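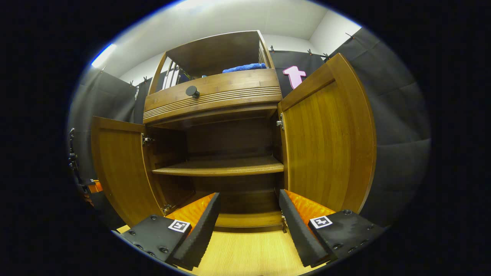 *The fingers of Ida at the open lower doors of a wooden cabinet.*

**Ida** is a hand-held two-finger gripper built at Lundent, a shared workshop, by Mirko Fontana and Danuta Duda. It is carried by a person and has no arm of its own. Its purpose is to record how people open, close, fill and empty household furniture, so that the recordings can later be used to teach a robot arm the same chores. The arm is still under construction and has been for longer than Ida took to build.

## Design

Each finger sits on a black base plate held with round-headed screws. The plate carries a tall ribbed rubber pad backed by an orange layer of foam, and a square black-and-white marker is mounted on each finger. A camera on the tool watches the markers, and software works out from their spacing how far the fingers are open. The arrangement replaced a sliding sensor that gave excellent readings until it was attached to something.

The fingers are worked by a trigger in the handle. Fontana's first trigger came from a caulking gun and is remembered mainly by Duda's thumb. The present one is printed and takes 20 minutes to replace, a figure the builders know from practice.

## Pads

The foam has been the subject of most of the arguments surrounding the project. Fontana favored a stiff pad, which gives a cleaner grip on thin door edges. Duda favored a soft one, which forgives the person holding it. The current pads are a compromise, and each builder credits the other with its faults.

Han-gyeol Yeom, who joined to write the recording software, took no position on foam and is widely regarded as the most productive member of the group.

## Test corner

Recordings are made in a corner of the workshop hung with dark fabric, clipped up along the top, to cut down on reflections and on background clutter. The standard test piece is a tall wooden cabinet with a drawer, an open compartment on top and a pair of doors below. The drawer has a single black knob, set toward the left side, and pulling it straight is considered a rite of passage.

A full session consists of 40 takes. Takes in which the operator speaks to the cabinet are kept, as the software does not record sound.

## Drosteson dispute

In September, Maja Makowska proposed that all door recordings follow the Drosteson order, a workshop convention under which the left door is always opened first. Henryk Sowa, who is left-handed, objected. The matter was put to a vote on a Tuesday and ended in a tie, Yeom having gone out for sandwiches. Both orders remain in use, and files are labeled accordingly — in two incompatible ways.

## Successor

A second gripper, **Brynjólfsdóttir**, is planned with narrower fingers for cutlery drawers. Its name has so far proved too long for the label on the parts bin, where it appears as "Bryn (not Ida)."

## See also

- Lundent tool library
- List of unfinished arms at Lundent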